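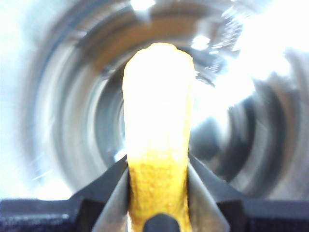
Brarnito casserole pot, pale green, glass lid. Bought from Iltaldale in July and used on 9 evenings so far, mostly for soup and rice.

The side handles are open loops. Four fingers fit through with a thin towel, but a thick mitt does not – a point against it when the pot is full.
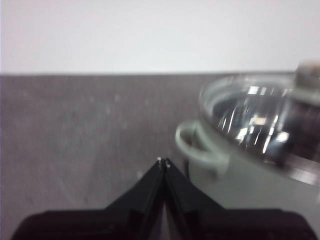
The domed lid adds some height inside, and it seats without rocking. It does fog within four minutes of a boil. The matte finish marks easily and needs a soft cloth.

Heat is even on a medium burner. Rating: 4 out of 5.

Ulla Torvik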